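Chapter 4
Elastic Fabrics and Their Care

Most clothing made before the last century fitted the body because it was cut and sewn to do so. A great deal of what we wear now fits because it stretches. Socks, swimwear, waistbands and sports supports all depend on cloth that gives when it is pulled and returns when it is let go. This chapter deals with how such cloth is made, why it wears out, and how to look after it at home and in a laundry.

By the end of the chapter you should be able to:
explain the difference between stretch and recovery
say how a knitted loop behaves under load
read a care label for an elastic item
choose a suitable way to wash, dry and store it

4.1 Stretch and recovery

Stretch is how far a fabric will extend. Recovery is how much of that extension it loses when the load is taken off. The two are often confused. A loosely knitted scarf stretches a long way but recovers poorly - hang it on a peg for a week and it will be longer than before. A good support bandage may stretch less, but it comes back almost to its first length each time.

Recovery comes partly from the yarn and partly from the knit. In Chapter 2 we saw that a knitted fabric is a set of linked loops. When it is pulled, the loops change shape before the yarn itself is put under much strain. An elastic yarn laid in with the loops helps to draw them back.

Tubular items such as knee sleeves are usually folded flat for storage.
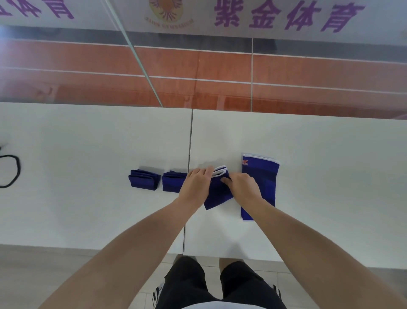
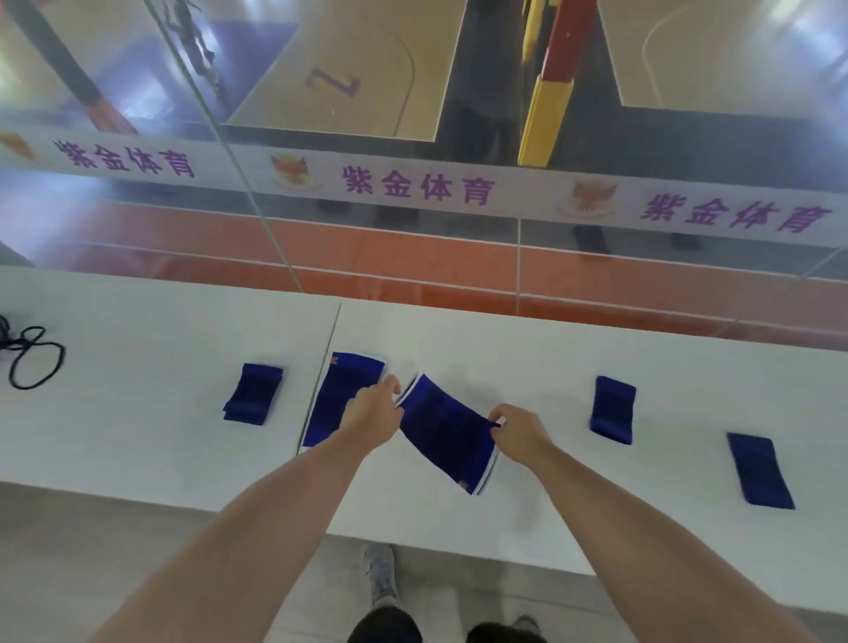

Heat does more harm to elastic yarn than ordinary wear. Unless the label allows more, wash at 30 degrees or 40 degrees and keep the item away from radiators and tumble dryers. Chlorine bleach should not be used. Fabric softener is best left out as well, as it can leave a coating on the yarn.

Rajkumari Negi ran the linen room at a sports clinic in Disstead and kept a card for every batch of supports she bought. Her rule was simple: measure each one when new, measure it again every March, and withdraw any that had grown by more than 2 centimetres. We shall use her cards in Exercise 4.3.

Before going on to Section 4.2, find an old sock and a new one of the same kind. Lay both flat and measure the cuffs. Stretch each cuff gently along a ruler, let go, and measure again. Keep your results, as you will need them for the graph at the end of the next section.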